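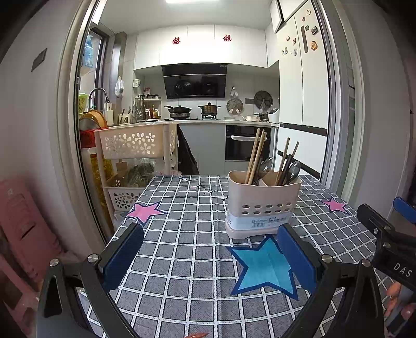

A list member wrote on Monday evening:

> We just moved into a place in Zelasberg with one kitchen drawer,
> and it's 14 inches wide. Everything long gets stuck in it. I'm
> tempted to keep the ladles and chopsticks out in the open, but I
> worry they'll get dusty, and that the kitchen will look like a
> yard sale. Does anyone really live with their utensils standing
> in a pot? And where do you put it if the counter is full?

Yes! I do, and I love it, and I've been hoping somebody would ask so I could go on about it.

Ours stands on the dining table, just outside the kitchen doorway. It's a plain beige plastic holder with rows of round holes in the sides, and the ladles, the black spatula and the chopsticks all go in together, handles and heads every which way. I know the table sounds like an odd spot, but our counter already has the dish rack, the knife block and the spice shelf on it, and the table is only a few steps from the stove. When dinner's ready the ladle is already where the soup is going to be. I can't tell you how much I enjoy that.

About the holes - get them if you can. I used a glass jar for years (the tall kind that held 500 g of coffee) and there was always a cloudy little puddle at the bottom, and the chopstick ends went gray. With holes the air gets in. I still shake everything off over the sink first, and once a week the whole holder gets washed with the plates. The dust thing hasn't bothered me. What we use every day doesn't sit long enough, and what we don't use every day went into a shoebox on top of the fridge, where it's very happy.

As for the yard sale look, a good tablecloth does a lot! Ours is gray with a white grid, and there are stars on the table, pink ones and a big blue one. My family thinks it's a bit much. I think it makes plain wooden chopsticks look wonderful, and I lay them all out on it when I'm matching up pairs, which I do maybe more often than I need to.
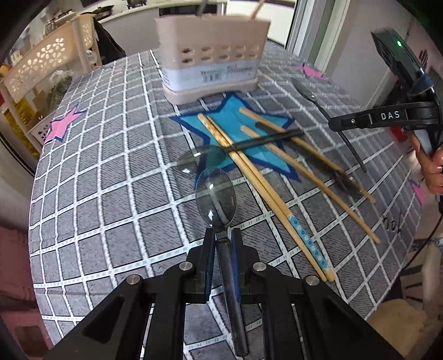 Chopsticks and clear plastic spoons by the blue star. One stick has a blue band with tiny white flowers.

If you have any floor space, look at a cart too. Ours is beige plastic with flower cutouts and a basket on top, and it lives right at the kitchen doorway. Greens go on the middle shelf, a black cloth hangs off the handle. I measured the gap before we got it - 17 inches - and it slid right in with room for a bag next to it.

One more thing on chopsticks. Somebody brought up the Okabe method here last winter, storing them tips up so the eating ends never touch the bottom. I went back and forth on it and now I do tips up for wood and don't care for anything else. I'd love to hear what the rest of you do, and whether anyone has found a holder with a lift-out bottom. The Plonent one people mentioned was out of stock when I looked.

Measure your longest ladle before you buy anything, and send us a picture when it's set up!

Wolell Small Kitchens List | 1,436 subscribers | Contact the list owner | Copyright remains with the authors of each message | Back to top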